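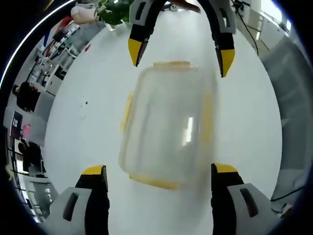
Clear container with yellow trim, on a white table.

From: Sadia Usmani
To: Adugna makers list
Date: Oct 19, 2023
Subject: Re: Engraving on the retirement tankards

Hi Desta and all,

Desta Assefa wrote:
> The club wants 36 pewter tankards with each member's
> name and the year 1929 on the front. Can the names go
> in script? Some are quite long. They'd also like the
> crest in colour.

Script is fine up to 14 letters or so. Past that it wraps too far around the side and you can't read it without turning the tankard. I did a batch in August for Altelar and ended up putting the longer names on two lines, first name above surname, which the customer liked.

Colour on pewter is harder. The paint fill I use chips at the edges after a few washes, so I'd leave the crest plain and engrave it a bit deeper.

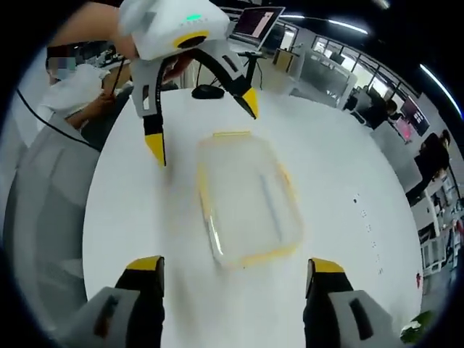
Pricing depends on how you supply the names. If they come in a spreadsheet I charge setup once. If they're handwritten I have to type them and send a proof back, and that adds a day. Please get someone at the club to sign off the spelling before I start, accents included. Bảo Ngô has the crest as a vector file and can send it to whoever takes the job.
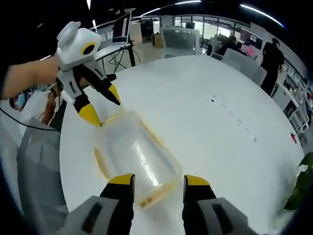
Do the tankards need gift boxes?
Only if they're being mailed. For a dinner, tissue and a name tag will do.

I can start Monday week.

Sadia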